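**Cell 2, cloth bench – notebook, July**

Carrying on from the last entry. Left fingertip still creeping under load, so the cell stays on reduced speed until the finger work is finished. 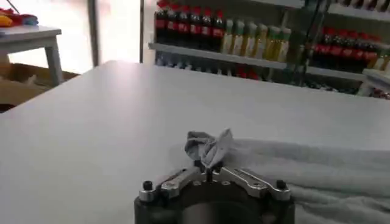

Symptom, for anyone who has not followed it: grips on thin cloth are fine for the first part of a shift, then the cloth starts to slip out during the lift. Thick towelling is less affected. The log shows the gripper reporting "closed" at the commanded width every time, so the drive thinks it is doing its job. The slack is between the drive and the tips.

Checks done this morning, in order:

- Arm parked, drive disabled, fingers pushed by hand. Right finger solid. Left finger rocks a little at the root.
- Fixing screws on the left finger: both turned before the driver clicked. One went nearly a quarter turn.
- Fixing screws on the right finger: no movement.
- Dowel on the left side: present, but can be drawn out with finger pressure. It should need a tap.

So the dowel is not locating the finger and the screws are taking the side load. They back off, the tip moves outwards, the pinch goes soft. Retightening the screws gets us back to normal for a while, and I suspect that is what has been happening since the spring without being written down. If you tighten something on this gripper, put a line in the book.

**Dowel**

Measured the dowel and it is to size. The hole in the finger has gone slightly oval in the direction of closing. Could be wear, could have been reamed badly at the start. The right finger came in the same batch from Fistham and its hole is round, so I lean towards wear from running with loose screws.

Options considered:

1. New left finger from Fistham. Correct answer, but they want a pair ordered together and the lead time is poor.
2. Ream both parts out to the next dowel size. Can be done here. Means the finger is no longer interchangeable with the spares.
3. Retaining compound on the existing dowel. Quick, and will hold for a time. Makes the next strip-down unpleasant.

Went with 3 for now and have asked for a price on 1. Option 2 rejected. We had enough trouble on Cell 1 with non-standard parts and no note of which was which.

Procedure as done, for next time:

- Remove the left finger. Keep the shim, it lives under the finger and sticks to it with old grease. It looks like part of the finger and is easily thrown out with the wipe.
- Clean the hole, the dowel and the seat with solvent. Let it flash off.
- Compound on the dowel only, thin. None in the screw holes.
- Fit the finger, screws in loosely, close the gripper on a parallel bar, then nip the screws up alternately.
- Final torque from the card on the cabinet door.
- Witness mark across both screw heads with the paint pen.
- Leave 60 minutes with the gripper closed on the bar. Do not cycle it in this time.

I left the right finger alone apart from adding witness marks. If it is solid, leave it.

**Re-zero**

Removing a finger loses the closed position, so it has to be taught again. The menu in the Javo controller has two entries that look alike. "Home" only finds the end stop. "Reference tips" is the one wanted. Run Home first or Reference tips throws a position fault and has to be cleared at the cabinet.

Reference tips was run three times and gave the same figure each time. Previously it wandered between runs, which agrees with the loose root. Saved to the parameter file and copied to the share. Old file kept with "loose" in the name so it does not get loaded again by mistake.

**Camera check**

The wrist camera was not touched, but anything done at the finger roots is close enough to knock it, so I ran the tip alignment check anyway. Within limits, no correction entered. The meeting point of the tips is still where the pick routine expects it.

One point on exposure. The bench top is white and, while the small grey cloth stands out on it, the pale towel is not far off it in tone. With strong light coming in from the left, the edge of the towel fades into the table and the edge finder picks up a fold instead. I have lowered the exposure one step, which helps. A darker mat would help more but would change the surface friction, and then the earlier runs are not comparable. Leaving the bench as it is until the present series is done.

**Grip test after repair**

Small grey cloth, pinched from flat, lifted, held, put down. Set of 200 cycles at reduced speed, stopping halfway to look at the witness marks. Results:

- Slips: 7, all in the second half.
- Witness marks: unbroken on all screws.
- Reference tips after the run: unchanged.

The mechanical fault therefore looks cured, but it was not the only cause. Looked over the tips under the magnifier and the inner faces are polished. There was also lint packed into the step behind the contact face, which holds the tips apart by a hair when there is only one layer between them. Brushed it out, wiped the faces, ran a shorter set with no slips. Not enough cycles to call it.

Lint is the obvious suspect for the second-half pattern. It builds up, and the towel sheds more than the small cloths do. Proposed addition to the shift sheet: brush tips at start and at mid-shift, dry brush only, no solvent on the faces. The Pleltska brush in the drawer is the right stiffness. The brass one is for the fixture plates and must not be used on the tips.

**Grip force**

Someone had raised the closing force to get round the slipping. Put back to the standard value. At the raised setting the root of the finger was seeing more than it needed to, which will not have helped the dowel hole. If slips return, check in this order: lint, witness marks, reference figure. Force last.

**State at end of day**

Cell 2 available at reduced speed. Full speed held back until a full set has been run with the tips brushed at the halfway point.

Outstanding:

- Price and lead time for the finger pair, Fistham.
- Full-length test with mid-run brushing.
- Ask Ung whether the contact faces can be re-textured or whether that means new tips.
- Update the torque card, the present one is hard to read at the bottom line.
- Spare shims. There is one left in the tray.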